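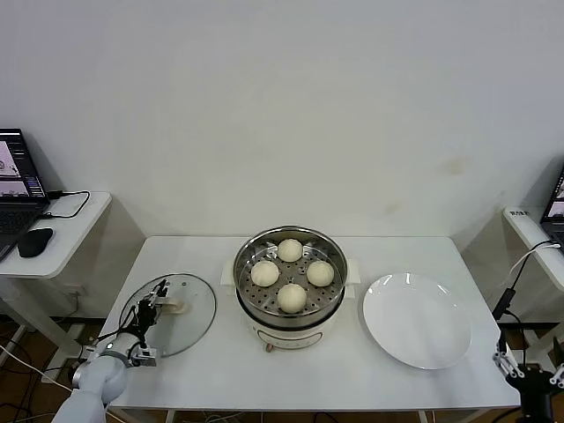

Open Day at Flinudon, Burnitbridge

I'd been meaning to get to one of the Flinudon open days since November, when I missed the last one by reading the email too late. So on 19th January I drove the 86 miles to Burnitbridge, found the building on my second pass down the street, and spent most of the afternoon standing in front of a robot that serves steamed buns.

There were other things to look at (a shelf-picking cell called Bollano had a crowd the whole time, and there was a decent workshop tour) but I kept drifting back to the bun cell. I fix packaging machines for a living, and I like seeing how people set things up when they have a small room and a normal budget. This was my kind of cell!

What's in it

Two arms, one from each end of a plain white table. Electric steamer in the middle, lid on the left, big white plate on the right. The laptops sit on little side tables so they don't take up any working room, and one of them shows the camera views live, so you can see what the robot is seeing while it works. The left arm deals with the lid. The right arm moves the buns over to the plate, and it does it slowly, with a pinch that I would have sworn was too light.

I asked about that pinch, of course. The engineer running the demo told me the closing force was the thing they fought with longest. Set it too high and you get a dent in every bun, too low and one slides out halfway across. They ended up teaching it on buns from the shop up the road and then having to redo the numbers when the shop changed its recipe — I laughed out loud at that, having once lost a whole week to a new grade of cardboard.

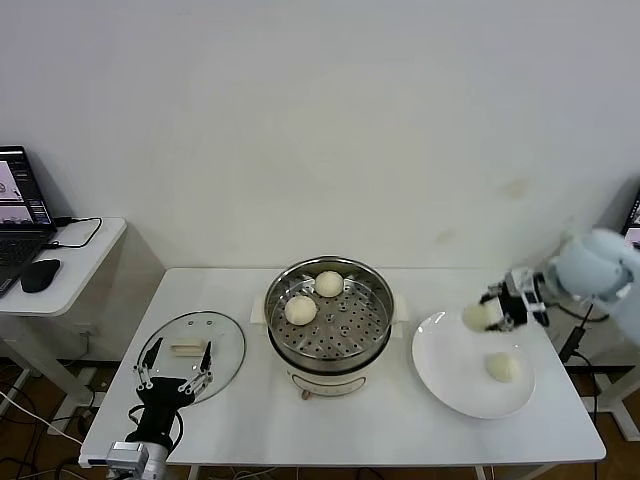

How they look after it

There's a check sheet taped up by the door, and I was allowed to read it, which made my day. Every morning starts with the arms going to their home positions, then a look at the camera views, then the steamer. The steamer matters more than you'd think. It's an ordinary kitchen one, the handles stick out at the sides, and if somebody wipes the table and puts it back turned a little, the gripper can catch a handle on the way in. They check it by driving the gripper up next to the pot, open, at low speed, and watching the gap on the laptop.

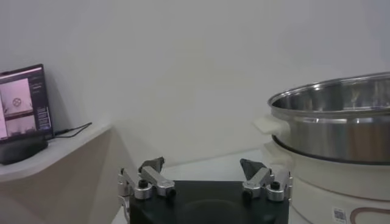 It takes a couple of minutes and they do it again after lunch. I'd probably have bolted down a bracket and called it done, but they want to be able to lift the pot off and wash it, fair enough.

The fingers get the most attention. All those little links and pivots are great until flour or sugar gets in, so they're wiped down at the end of the day and the pivots are checked for play every 500 cycles. The finger pads are treated as a wear part. The last right-hand pair made it to 962 cycles before the grip started to get vague, and the new ones came from Tiedemann at 49 dollars a set. Swapping them is a small screwdriver job, and afterward you redo the pinch setting, so call it half an hour with a coffee.

The cables were my one grumble. There was a fair bit of wire on the floor and hanging off the table, and I said so, and got told that tidying it was next on the list. I have a list like that too.

If you're going

Parking is behind the building, and the signs point you the wrong way, so ignore them. Go to the small cells first while the big demo is pulling everyone in, and ask to see the check sheets. The people there were really generous with their time and didn't mind me crouching down to look under things. Wear shoes you can stand in all afternoon. I didn't, and I felt it all the way home.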